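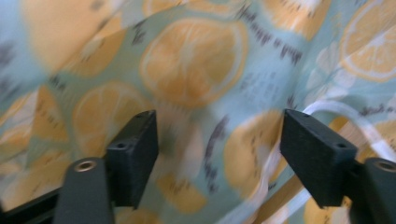
二月，又是一个睡不着的晚上，干脆起来把柠檬水这件事写清楚。起因是Catherine Skinner上周在群里转了一篇长文，说每天早上空腹一杯温柠檬水，坚持两周，皮肤、肠胃、睡眠、情绪全都会变好，底下一串人跟着说“真的有用”。我这人一看到“全都会变好”就浑身不舒服。一样东西要是治一种毛病，我还愿意听听，要是什么都治，我就想去翻它的底细。话说回来，柠檬在讨人喜欢这方面确实占尽便宜，浅薄荷色的底子，上面散着橙黄色的柠檬片，浅浅一圈边，几道细细的瓣纹，一块布印成这样，皱着堆着也觉得清爽，看久了舌根都有点发酸。我怀疑柠檬水的名声有一半是这么来的。同样一篇文章，把柠檬换成芹菜根，看有几个人转。

先抄几句原文，免得以后忘了它到底说了什么。“柠檬虽酸，入体即碱，能中和现代人的酸性体质。”“唤醒沉睡一夜的肝脏。”“排出积累多年的毒素。”三句话，没有一句说得清楚。毒素是哪一种，没说。积累多年是积累在哪儿，也没说。肝脏沉睡一夜更是奇怪，它要是真睡着了，早上等着你的就不会是一杯水了。至于酸性体质，血液的酸碱度是肺和肾管着的，范围很窄，吃什么都推不动多少，真推动了是要进医院的。吃的东西能改变的是尿的酸碱度，那是肾在干活，跟体质两个字扯不上。

我把这些在群里说了一遍，语气可能冲了点。Catherine回我：“你又没试过。”

这句话很难对付。我说水烧不烧得开不用每个人都试，她说那不一样。我想了想，行，试就试。反正二月也没什么别的事。

于是有了这两个星期的记录，零零碎碎记在厨房那本旧本子上，今晚誊过来。

第一天。半个柠檬，一杯温水，六点四十。酸。喝完站在窗边等了一会儿，等的是什么自己也不清楚。八点钟饿得比平时厉害，不过前一晚吃得早，不能算。

第二天。同上。Urs看见了，问我是不是嗓子疼。

第三天忘了，到了公司才想起来，喝的咖啡。这一天精神最好，照那篇文章的写法，我完全可以写一篇《忘记喝柠檬水的惊人效果》。

第四天，睡得不错。第五天，睡得不好。我把这两天并排写在本子上看了半天，要是只记得住第四天，我现在已经是信徒了。人就是这样记事的，好的那天归功于柠檬，坏的那天怪楼上搬椅子。

第六天牙有点发软，咬苹果的时候特别明显。去查了一下，牙医们的说法倒是一致，酸会软化牙釉质，喝完别马上刷牙，漱漱口，等半个钟头再说。那篇长文里一个字没提。唯一一件确实会发生的事，它偏偏不写。从这天起改用吸管，样子很蠢。

周末和Urs Kuster去走了河边那条路，冷得耳朵疼。我把柠檬水的事从头讲给他听，他听完说，他母亲喝了一辈子热水加醋，活到很大年纪。我说那你觉得是醋的缘故吗。他说不是，是因为她每天早上都坐下来一刻钟，谁也不许跟她说话。这个解释我挺愿意接受，可再一想，它跟柠檬水那套其实一样没有证据，只是更合我的口味罢了。这一点要记下来，我对顺耳的话检查得不够严。

第八天，出了件让我更来气的事。超市里Tatell的货架上摆出一种瓶装的“晨间柠檬饮”，配料表第一位是水，第二位是浓缩苹果汁，柠檬汁排在第四，后面跟着香精。瓶身上写着“每瓶含600毫克维生素C”，字大得隔着一条过道都能看见。这维生素C大部分是加进去的，配料表末尾老老实实写着抗坏血酸。一个成年人一天需要的量远比这少，多出来的多半就随尿走了。所以花钱买的这瓶东西，最后有一大截是替下水道补充营养。我站在那儿读标签读得太久，后面一位推车的女士问我要不要让一让。

旁边还有Eltia出的“浓缩冻干柠檬粉”，一小罐标着2,000毫克“柠檬活性”。活性是什么单位，用什么测的，跟谁比，找遍罐子也没有。我本来想写邮件去问，后来想想，回信一定是“感谢您对本产品的关注”。没写。

第九天，本子上只有一个字：酸。

第十天早上把柠檬切开，里头是干的，挤了半天挤出几滴，照喝。如果真有什么剂量的讲究，那天的实验就作废了。可那篇文章也没讲剂量，半个柠檬，多大的柠檬，熟到什么程度，一概不管。药店里的东西要是这么写说明书，早就被人告了。

第十一天，星期一，开会开到头昏。同事看我用吸管喝水，问是不是在做那个排毒。原来她也看过那篇文章，还付钱进了一个打卡小组，群里有755个人，每天早上发一张杯子的照片。我问她坚持不下来的人后来怎么样，她说会退群。我说那剩下的人当然都觉得有用。她愣了一下，说你这个人真没意思。

大概是没意思。但这件事我想多写几句，因为它比酸碱度更要紧。一群人一起做一件事，觉得没用的悄悄走掉，觉得有用的留下来互相鼓励，过一个月看，满屋子都是见证。谁也没撒谎，每个人说的都是自己的真实感受，合在一起却是一幅假的图。我年轻时候在一个读书会里也见过，读的是一本教人早起的书，最后只剩下本来就早起的那几个，大家一致认为书写得很好。

还有一层，早上多喝一杯水，很多人本来就喝得少，喝了自然舒服些。特意早起一点，不看手机，站着等水凉到能入口，这也是好事。同时多半还会顺手少吃点甜的，因为都开始“养生”了，不好意思。所有这些搅在一起，功劳全记在柠檬头上。真要分清楚，得找一批人，一半喝温水，一半喝柠檬水，还得让他们尝不出来，单是最后这条就做不到。我在家里一个人喝两个星期，什么也证明不了，这我一开始就知道。Catherine那句“你又没试过”，听着像是讲求实际，其实是把人拉进一个怎么试都说明不了问题的圈子里。可我还是进来了，说明这句话对我很管用。

第十二天，跟母亲通电话，她说她早就在喝，是楼下邻居教的，里面还要加蜂蜜和一小撮盐。我问为什么加盐，她说“补一补”。问补什么，她就开始讲表哥装修的事。我没有再往下问。对自己的母亲讲肾脏怎么调节酸碱，这种事我做过一次，中秋节，全桌人都放下了筷子。

第十三天，胃有点顶。可能是柠檬，可能是前一晚的辣椒。按公平的原则，好处不算它的，坏处也不能算它的。

第十四天，最后一杯。照了镜子，皮肤跟两周前一样，鼻子旁边那块红的还在。睡眠，十四天里好的六天，一般的五天，差的三天，之前没记过，没法比。情绪嘛，这两周我在柠檬的问题上得罪了一个朋友、一个同事，差点得罪一位推车的女士，恐怕不能说有所改善。

今天下午把结果发给Catherine，写得尽量客气，也承认我这不算什么实验。她回得很快，说才两周，时间太短，要三个月才能见效。我回去翻那篇文章，明明写的是两周。截了图，放在手机里，没有发。发了又能怎样呢，她会说每个人体质不同。这几句话像一排门，关一扇后面还有一扇，时间不够，方法不对，柠檬不好，体质特殊，心不诚。

不过有件事也该公平地记下来。Catherine去年过得很糟，换了工作，搬了家，这杯水是她那阵子早上唯一固定的东西。她没跟我细说，是今天最后顺带提了一句，说“至少那几分钟是我自己的”。我看了很久，想起Urs讲他母亲的那一刻钟。早知道她要说的是这个，我大概不会跟她讲血液的酸碱度。可她转的文章里写的是排毒，是肝脏，是多年的毒素，底下还挂着购买链接。我气的是那个链接，火却发在了她身上。明天给她打个电话。

那篇文章的作者署名是“Skusberg生活研究室”，我顺手查了一下，查到的只有一个卖榨汁机的店铺，研究室在哪里、研究过什么，都没有。榨汁机倒是评价不错，4.8分，我点进去看，差评都折叠起来了，要点三下才看得到。第一条说手柄用了一周就松。

冰箱里还剩两个柠檬，准备拿来烤鱼。Pfister那边有人送了一包干百里香，正好用上。查了查烤鱼的菜谱，头一篇开头就写“柠檬中的酸能锁住鱼肉的水分”。锁住，怎么锁。已经快两点了，不查了。

又及：牙还是有点软，预约了下个月去看，顺便问问半个钟头这个说法是从哪儿来的，各处写得都一样，反倒让我不太放心。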